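Washing down at home: notes on loft, detergent and drying time

I have put off writing this up because the method is dull, but I have now been asked for it twice in the comments under the Stillska tent post, so it can live here.

The problem with down is loft. A cluster of down traps air because its filaments stand apart from one another. Skin oil, sweat and ordinary detergent residue all make the filaments stick, the clusters collapse, and the garment or bag gets colder without looking much different. Fill power falls slowly enough that you don't notice it over a single winter. My old sleeping bag, bought with a stated fill power of 600, had gone flat across the shoulders long before I thought to measure it.

Measuring is simple. Lay the item flat, shake it, leave it for an hour, and stand a ruler beside the thickest baffle. Write the figure on the care label in laundry pen. I do this before and after each wash. It is a crude test and it varies with humidity, so I only compare readings taken in the same room.

Detergent next. Use a soap sold for down, at the lower end of the dose on the bottle. Biological powder is out, as is fabric softener. Clean the drawer first, as there is usually a layer of old softener in it. The launderette in Kidport has front loaders with a drum big enough for a double quilt. The one in Pultdale is nearer to me but has top loaders with an agitator, and I would not put a baffled item in one of those.

Set 30 degrees, a gentle cycle and a slow spin, then run two more rinses. Wet down is heavy and the inner walls of the baffles are only light mesh, so lift the item from underneath with both arms. Never pick it up by one end.
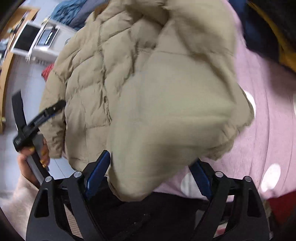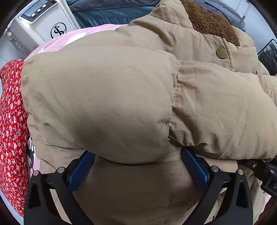

The beige quilted jacket.

Drying takes most of the day. Low heat in a large dryer, and stop every 15 minutes for the first hour to break up the clumps by hand. They feel like wet cotton wool at first, then like peas, then like nothing. Tennis balls help a little, though they are noisy and I have stopped bothering. If the dryer has no low setting, air drying is possible but slow - I left the quilt on a rack in April and it needed turning morning and evening for four days.

Synthetic fill is easier. It doesn't clump in the same way and it dries in a fraction of the time, but it dislikes heat even more, and loft lost to a hot dryer does not come back. Check the label before assuming which one you have.

Results for the sleeping bag: the shoulder baffle gained 12 mm after one wash. The foot end gained nothing measurable, and I suspect the down there has simply worn out. I may ask Olatunji, the repair shop by the station, for a price on topping up that one section. The quilt is next, once I have enough coins for the big dryer.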